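In praise of the plastic gear

Every June the repair room in Prestenbridge clears its shelves, and every June somebody proposes throwing out the box of plastic gears. I will argue for that box as long as I have breath!

I fell for gears when I was nine, on my bedroom floor, with the insides of a kitchen timer spread over a towel. You turned one wheel and another went the opposite way. I thought it was the best thing I had ever seen, and I'm still not sure I was wrong.

People say a phone app can teach the same lesson, and the apps are lovely (my niece in Fencombe has three of them). But a screen won't let you run your thumb around the rim and feel every tooth go by. It won't jam, either, and a good jam teaches you more about spacing than an hour of diagrams.
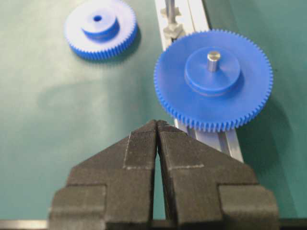 A large blue spur gear with a metal shaft at its hub.

And the color! Serious machinery is mostly gray and tucked behind a cover. Make a gear bright blue and a kid will cross the room to pick it up. Brass is handsome, I'll give you that, but it costs more and I'd hesitate to hand it to a six-year-old over a tile floor.

So keep the box. Put it on a low shelf where small hands can reach it, leave a few loose shafts beside it, and let the kids make a racket until dinner.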